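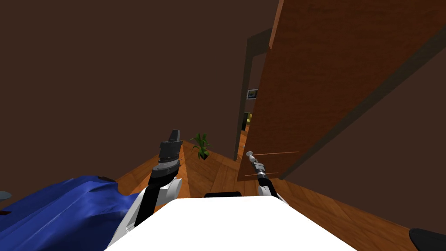

How to get a small food business ready for its first export order

Updated September 30, 2023 by Dulce Ventura

Quick version of what we did at Cillholm to get our aged cheese out to a buyer overseas. First order was 200 wheels. Took way longer than it should have. Rules differ by product and country so check yours, don't copy ours blindly.

Before you start

You need a buyer, or at least a serious one. A signed letter is fine. Don't do labels and paperwork for a market where no one has asked for your product - we did that once, boxes of labels in the recycling.

Step 1. Ask if your product is allowed in at all

Call your own agriculture department first. Ask for the export desk. Two questions: is there an agreement in place for this product, and does the plant need to be listed by the other country. If the plant has to be listed, stop here and apply. Everything else waits on that.

Step 2. Get the buyer's spec in writing

Shelf life left on arrival, pack size, pallet type, language on the label, lab tests. All of it. Our buyer, Shih, wanted 8 months left at the port. We had assumed less and had to pull a younger batch.

Step 3. Labels

Send the draft to the importer before you print anything. They know what gets stopped. Yen-ting Chiu at Shih sent ours back twice, once for the date format and once becuase the ingredient order didn't match the lab sheet. Fair enough both times.

Step 4. Health certificate

Book the vet or inspector early. Have ready:

Batch numbers
Net weight per box and total
Plant approval number
Lab results, same batch numbers as above
Name and address of importer, exactly as they spell it

One wrong digit and it gets reissued. Ours did, in August, with half the office away.

Step 5. Freight

Get more than one quote. Ask each forwarder for the same thing - door to port, chilled, with a temperature logger in the load. We got quotes from Prestasero and Ivent and they weren't comparable at all until we made both of them list the port fees seperately. The gap was 400 once we did.

Step 6. Payment

Part up front, rest against documents. Talk to your bank before you agree terms. Put the currency in the contract.

Step 7. Keep a file

Copy of everything that went with the load, plus a sample box from the same batch, kept cold. If there's a claim you will want that box.

Still to add: tariff codes, and what to do if the load is held at the port. Will get to it when the next order is out the door.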